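Kitchen Basics, Unit 4: Seasoning, Small Dishes, and Setting Out

Instructor: Branwen Watkins
Kitchen lead: Pichit Jaidee

Read this before the evening session and bring it with you. We're doing one of my favorite units of the whole course, and it's nearly all tasting!

1. Measure where you can see it

Last time we salted straight from the hand into the pot. Tonight we slow down. Put your salt and pepper on a small plate first, mix them with a fingertip, and look at the mix before any of it goes near the food. You will be amazed how quickly your eye learns what a pinch is. A white plate is best for this, as the black specks of pepper show up so well against it. Keep a second plate next to the first for plain salt, so you can taste the two side by side.

Start small. For the soup base we use 800 ml of water, and the first pinch should leave it a little dull. Taste, wait, add, taste again. Write down how many pinches you used (Wagner Lins got to 13 last term and his soup was lovely, but his pinches are tiny).
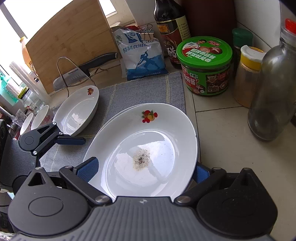 Pepper behaves differently from salt. Salt spreads through a liquid once it dissolves, while pepper keeps giving off flavor as it sits. So if your soup tastes right at the first spoonful, it may be too hot after 18 minutes on low. Add the last of your pepper at the end, off the heat.

A word on grinding. We have the Tazi grinder and the older Pomik. The Pomik is coarse and a bit stiff, and I love it for eggs and potatoes. Use the Tazi for soup.

2. Choosing the dish

Shape changes how you eat! Think about these before you reach for the cupboard:

Flat oval plates: dry seasonings, sliced fruit, anything you want to pinch from or pass across the table.

Shallow bowls: grains, salads, noodles with very little sauce.

Deep bowls: soup, stew, and mixing. Leave two fingers of space below the rim or you will be wiping the counter all night.

A plain bowl is the best one to mix in, because you can see what hasn't been stirred. Save the flowered ones for serving. They make even a simple rice soup look like company is coming, and I wish people used their pretty dishes more.

3. Setting out

Lay a cloth first. It keeps dishes from sliding and it's kind to the rims. If your cloth has lines woven in, use them as a guide and line up your bowls with a stripe. Musyoka Mohamedi taught me that one and I now do it at home without thinking.

Work from the back of the counter forward. Things you need last go at the back, and the bowl you're mixing in goes right in front of you.

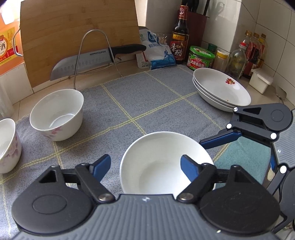

Fig. 2. Plain white bowl at the front of the cloth, deep floral bowls to the left.

4. For next time

Make the soup base once at home. Season half with salt only and half with the mix, let both stand, and bring your notes. Nyokabi Owino will start us off with her results. Allow 60 minutes, including washing up.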